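Join the Keane Kitchen Robotics Team: Call for Student Members

Applications close 07/02/2026

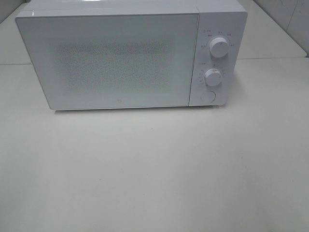
We teach a robot arm to do small kitchen jobs, and we need more people! The Keane team is a student project at Grelard College, open to anyone enrolled in any program. Last December our arm, Evo, opened a microwave door for the first time without help, and the whole room cheered loud enough to bring people in from the hallway. Now we want it to set the timer, pick a power level and take out a bowl without spilling (the soup stage is still a long way off).

You don't need to know how to code. Some of our best members started out in nursing, theater and furniture design. We have 3 openings for drivers, who guide the arm by hand controller while it records each try, and 2 for people who want to work on the training side. Drivers should like fiddly work. Turning a small round dial to the right mark is harder than it sounds, and you'll do it a lot. We recorded 182 tries last term and kept 112 of them.

If you'd rather write, we also badly need someone to keep the team log readable.

What we ask: one evening a week in the Cendis Lab, plus the spring open house, where visitors get to drive the arm themselves. New members pair up with a current driver until they feel ready to go solo. There is no fee, and the positions are unpaid, though members in most programs can sign up for project credit.

To apply, send a few lines about yourself and something you've built, fixed or taken apart. It doesn't have to work! Write to Deirdre Ó Dálaigh, team lead, through the Cendis Lab front desk, or just stop by on a lab evening and ask to try the controller.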